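Bett abräumen und herrichten: so gehen wir in den Gästezimmern vor

Von Yanti Tjoa

In der Pension in Eststead haben wir 12 Betten, und jedes wird nach demselben Ablauf gemacht. Zu Hause funktioniert er genauso. Man braucht dafür einen Wäschekorb, eine Kleiderbürste und ein leicht feuchtes Tuch.

Schritt 1: Kleidung vom Bett nehmen

Alles, was auf der Liegefläche liegt, kommt zuerst weg. Dunkle Kleidungsstücke nicht über den Stoff ziehen, sondern in der Mitte greifen und gerade anheben. Auf hellem Beige sieht man sonst jede Fluse. Getragenes kommt in den Korb, Sauberes wird gleich gefaltet.

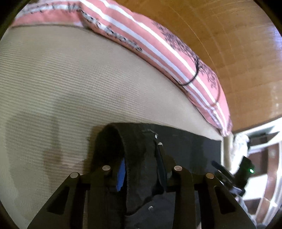

Danach die Taschen kontrollieren. Juwita Chin hat im September einen Kugelschreiber mitgewaschen, seitdem steht dieser Punkt auf unserer Liste.

Schritt 2: Die Unterlage glätten

Die Kissen bleiben vorerst liegen. Mit beiden Händen von der Mitte nach außen streichen, bis keine Falten mehr da sind. Bei gerippten oder gewaffelten Stoffen immer in eine Richtung bürsten. Krümel, die in der Struktur sitzen, lassen sich mit einem Streifen Klebeband abheben.

Schritt 3: Kissen ausrichten

Lange Kissen an beiden Enden fassen, kurz aufschütteln und ans Kopfende legen. Bei bedruckten Bezügen zeigt die Schrift nach oben und ist vom Fußende aus lesbar. Streifen sollen längs zum Kissen laufen. Sind sie verdreht, den Bezug noch einmal abziehen und die Nähte neu anlegen.
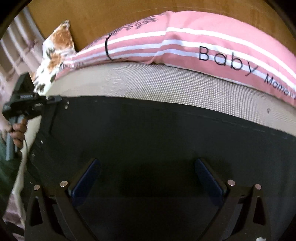

Rosa Kissen mit weißen Streifen, Zweigmotiv und dem Schriftzug „Baby“ auf beiger Unterlage.

Schritt 4: Kopfteil abwischen

Holz nur mit dem ausgewrungenen Tuch abwischen, immer mit der Maserung, und sofort trocken nachreiben. Möbelpolitur verwenden wir am Bett nicht, sie färbt auf die Bezüge ab.

Wer neu anfängt, braucht für ein Bett oft über 27 Minuten. Mit etwas Übung geht es deutlich schneller. Zum Schluss das Fenster öffnen und die Decke erst nach dem Lüften auflegen.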